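# Blocks on the Marble Table

Welcome to our little gallery page! I have been meaning to put this together since August, when we first moved the block play off the rug and up onto the marbled tabletop, and I finally sat down with a cup of coffee and did it. If you have visited us at Sutlow you will know the table already, and if you haven't, well, come by sometime and bring a child or two. 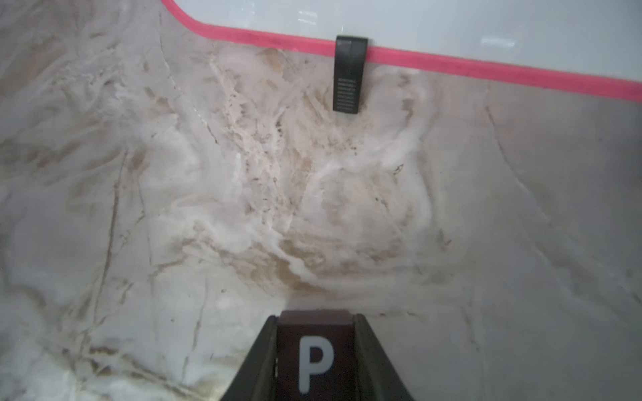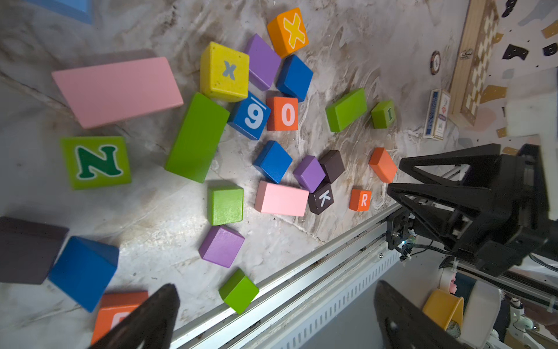 The marbled top, with all its tan and brown swirls, has become my favorite surface for this sort of thing. Younger children like to follow the veins with a finger before they ever pick up a block, and I've learned to let them take as long as they want over it.

The blocks themselves are a happy muddle – plain ones in all sorts of colors, and cubes with letters or numbers on them. There's an X and a big green N, a K on dark brown, and a 9 sitting right beside a 0, which one of our regulars insists must be read as ninety and never as anything else. A few come from a set that Stavros Kokkinos had as a boy and brought over in a shoebox, and the rest we picked up here and there over the years (we own 142 altogether, and no, they don't all come out at once!).

People often ask me how long a block session ought to run. We plan on 45 minutes, and the first seven or so usually go to spreading everything out and deciding who gets the long pieces. The long flat pink one is always in demand. It has been a bridge, a bed for a stuffed rabbit, and on one memorable morning the counter of a very busy bakery.

For letters, I like to start with the ones in a child's own name and leave the others lying around to be noticed. Spyros Giannakopoulos does it a different way with his older group – he calls out a color first and then a letter, and they have to find the cube that fits both. It gets loud, and they love it.

If you'd like to try this at home, any smooth table will do nicely. Wipe the blocks with a barely damp cloth, let them dry overnight, and keep a deep bin close by for clean-up time. More pages to come once I've sorted through the puzzle shelf, so do check back!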